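Starting Perennials from Seed with Cold Stratification

Updated December 28, 2025

Many hardy perennials set seed in fall and sprout in spring. The seed coat or the embryo needs a period of cold, moist conditions before it will grow. Sown straight from the packet into warm mix, most of this seed will sit and rot. The method below uses a refrigerator and takes up one shelf.

What you need

Fresh seed, damp vermiculite or coarse sand, zip bags, a waterproof marker, and cell trays. I use the Dranier 54-cell tray, which fits under a standard shop light. Any tray with drain holes will do.

Step 1. Clean the seed

Rub off chaff and any dried pulp. Discard seed that is soft or has small round holes in it. Seed that floats is often empty, but the float test is unreliable for light, papery types such as penstemon.

Step 2. Mix and bag

Combine one part seed with three parts vermiculite by volume. Add water until the mix clumps when squeezed but does not drip. Too much water is the most common cause of failure. Press most of the air out of the bag, close it, and write the species, source, and start date on the outside. Ink on a paper label inside the bag will not last.

Step 3. Chill

Place the bags at the back of the refrigerator, away from the freezer vent. Target 34 to 40 degrees F. Coneflower needs four weeks, milkweed six, and baptisia up to ten after scarifying. Keep apples and pears on another shelf – they give off ethylene, which can affect the seed.

Open each bag every two weeks. If there is mold, rinse the seed in a sieve and rebag it in fresh vermiculite. If there are roots, move to Step 4 that same day.

Step 4. Sow

Fill the cells with seed-starting mix and water from below. Sow two or three seeds per cell. Cover seed to its own thickness; leave very fine seed on the surface. Keep the mix near 70 degrees F and the light two inches above the tray.
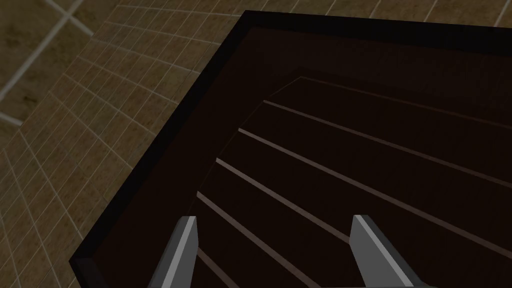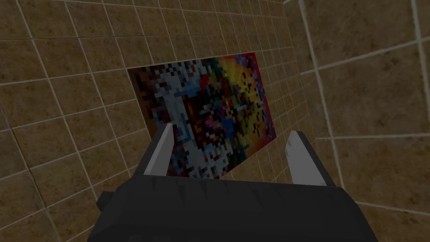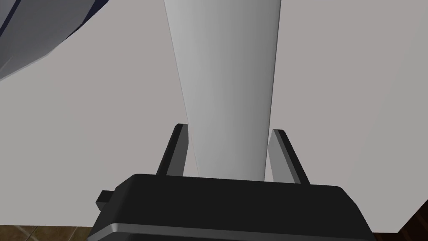
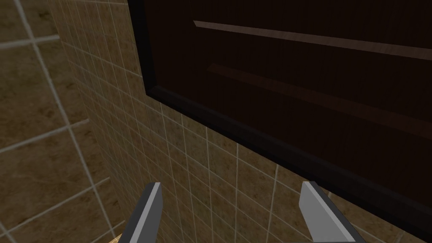 Step 5. Pot up and harden off

When the second pair of true leaves is open, move each seedling to a three-inch pot. Set the pots outdoors in shade for an hour on the first day and add an hour daily for a week. Plants started this way are usually ready for the bed by June.

Notes on results

Last season I sowed 147 seeds of Herrero milkweed and had about 80 percent up within three weeks of sowing. The Wotuseck coneflower was slower and less even. A second batch, chilled for five weeks instead of four, came up more evenly. Leftover chilled seed should not be dried and stored again. Sow it thickly in a spare pot and thin later.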